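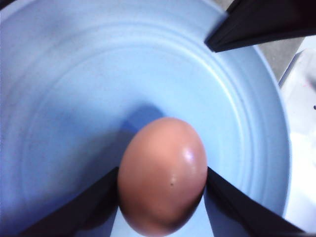
A brown egg against the blue.

The Last One Whole

Grażyna Nowakowski had sold eggs at the Honau road stand for most of her life, and she knew what one egg was worth. It was worth breakfast. So when the man from Mirkari called and said he would take the house, the shed and the birds, but wanted her to keep one egg back for him, she thought she had heard him wrong.

"One egg," she said.

"From the old hen. Bring it Sunday, when we sign."

She was 80 and had stopped asking men to explain themselves. She wrote it on the back of the feed bill and hung up.

The old hen laid when she felt like it. In February she hardly felt like it at all. Grażyna went out to the shed every morning in her late husband's coat and came back with her hands in her pockets. On Friday there was an egg in the straw. She carried it in and set it on the blue plastic she used for everything that might roll.
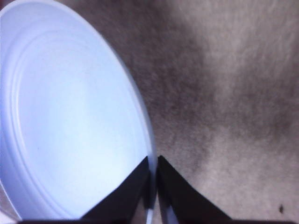
Her sister called from Draltard that night to talk her out of it. The sister had been talking her out of things for 58 years, starting with the marriage.

"Where will you put yourself?" the sister said.

"In your back room. You offered."

"I offered at Christmas. I was being nice."

"Then be nice again."

There was a long wait on the line. Grażyna could hear a television and somebody running water. She looked across at the egg and thought she might boil it and be done with the whole business.

"The bed in there is short," the sister said finally.

"So am I."

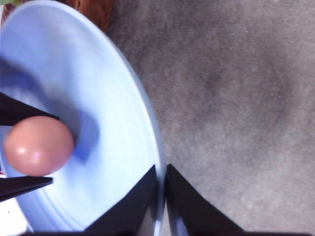 Brown egg, blue plate.

On Saturday she packed. She wrapped the glasses in newspaper and put the good knives in a boot. Yalçınkaya from the next farm came by with his truck and took seven boxes. He wanted to take the kitchen things too, to save himself a trip.

"Leave the plate," she said. "And what's on it."

"You can't carry an egg on a plate all the way to town."

"I'm not carrying it on the plate. I'm leaving it there tonight."

He scratched his neck and went to look at the tires. He had bought eggs from her when he was a boy, two at a time, with coins he kept in his sock. He drove off slowly on account of the glasses.

She ate bread and cheese standing up, with the chairs already gone. Then she turned the radio on, remembered it was in a box, and went to bed.

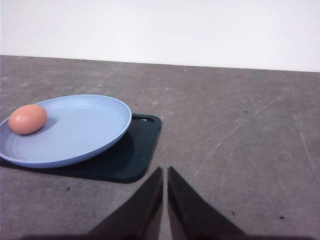 In the morning she made coffee in a pan and drank it by the window. The hen was out in the yard, scratching at the hard ground by the gate. Grażyna put on the coat, rolled the egg into a wool sock and put the sock in her inside pocket.

The man from Mirkari was younger than his voice. He had the papers laid out and a pen ready. She signed where he pointed, four times, and then put the sock on the desk.

He took the egg out and held it in his palm.

"My grandmother bought from your stand," he said. "She always said yours were bigger."

Grażyna looked at it.

"They were," she said, and asked him for a ride to the bus.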